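Je reçois tellement de mails sur le kéfir de fruits depuis que j'ai ouvert ce petit blog que j'ai fini par tout regrouper ici. Si votre question n'y est pas, écrivez-moi, je complète au fur et à mesure (enfin, quand j'ai un moment !).

# Foire aux questions : mon kéfir de fruits

## C'est quoi, au juste, le kéfir de fruits ?

Une boisson légèrement pétillante qu'on fait à la maison avec de l'eau, du sucre, un fruit sec, un peu de citron et des grains translucides qui ressemblent à du gros sel mouillé. Les grains, ce sont des bactéries et des levures qui vivent ensemble et qui mangent le sucre. Dit comme ça, ce n'est pas très appétissant, je sais, mais goûtez avant de juger !

## Où as-tu trouvé tes grains ?

Au troc de plantes de Plernitz, en mai, dans un vieux pot de confiture. J'étais venue pour des plants de tomates et je suis repartie avec ça. Depuis, ils ont tellement grossi que j'en redonne tout le temps. Si vous n'avez personne autour de vous, il existe aussi des grains déshydratés, par exemple chez Mrema, mais comptez plusieurs tournées avant qu'ils se réveillent pour de bon.

## Quelle est ta recette de base ?

Pour une tournée :

- 1 litre d'eau
- 4 cuillères à soupe de grains
- 4 cuillères à soupe de sucre de canne blond
- 1 figue sèche
- 2 rondelles de citron non traité

Je fais fondre le sucre dans l'eau, j'ajoute le reste, je couvre d'un linge et je laisse à température ambiante jusqu'à ce que la figue remonte. Ensuite je filtre, je presse le citron dans la boisson et je mets en bouteille.
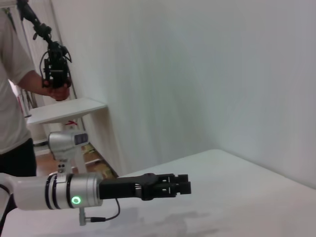 **Quelle eau faut-il utiliser ?**

De l'eau de source, ou de l'eau du robinet qu'on a laissée reposer une nuit dans une carafe ouverte. Le chlore fatigue les grains. J'ai fait mes premières tournées avec l'eau du robinet toute fraîche et elles étaient d'une tristesse... plates, molles, aucune bulle.

## Est-ce qu'il y a de l'alcool dedans ?

Un petit peu, oui, comme dans toute boisson où des levures ont travaillé. Plus on laisse fermenter, plus il y en a, et je n'ai pas de quoi le mesurer chez moi. Si vous devez éviter complètement l'alcool, ou si vous êtes enceinte, demandez à votre médecin, je ne suis qu'une dame avec des bocaux.

## Mes bouteilles peuvent-elles exploser ?

Oui, et je ne plaisante pas avec ça. Prenez des bouteilles à bouchon mécanique prévues pour les boissons gazeuses, ne les remplissez pas à ras bord et ouvrez-les au-dessus de l'évier. J'ai repeint un bout de plafond à la framboise l'été dernier, j'en ris maintenant, beaucoup moins sur le moment.

## Comment le sers-tu quand tu as du monde ?

Pour l'apéro je le laisse en bouteille jusqu'au dernier moment, parce qu'il perd ses bulles dès qu'on le transvase.

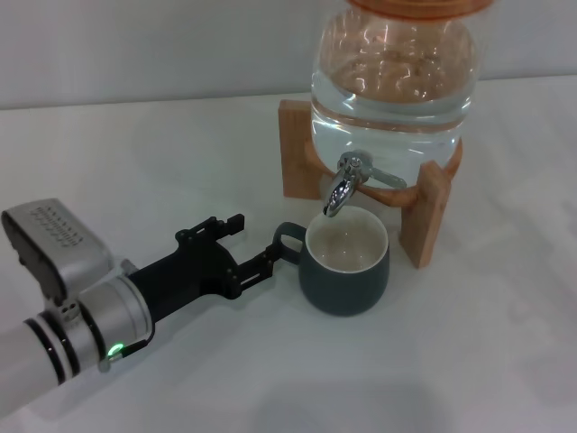

Avec mon kéfir, je pose toujours de l'eau sur la table, surtout quand les invités le goûtent pour la première fois et ne savent pas trop quoi en penser. Une fontaine en verre avec un robinet, c'est parfait pour ça : on glisse sa tasse dessous, on se sert, et on voit d'un coup d'œil quand le niveau baisse. Quelques feuilles de menthe dedans si le jardin en donne, et voilà. En revanche, je n'y mets pas le kéfir lui-même, il s'évente et la pulpe finit par boucher le robinet (testé à la fête de Durnutetti, quelle galère !).

## Je pars en vacances, j'en fais quoi ?

Mettez les grains dans un bocal d'eau sucrée, au frigo, avec le couvercle posé sans serrer. Les miens ont tenu 14 jours comme ça pendant mon séjour à Telach. Au retour, jetez l'eau, rincez les grains et relancez une tournée. La première sera peut-être un peu faiblarde, la suivante déjà bien meilleure.

## Tu m'en donnes ?

Avec plaisir, si vous passez dans le coin ! Apportez un bocal propre avec son couvercle. Je n'envoie plus rien par la poste, un colis a fui et le facteur s'en souvient encore.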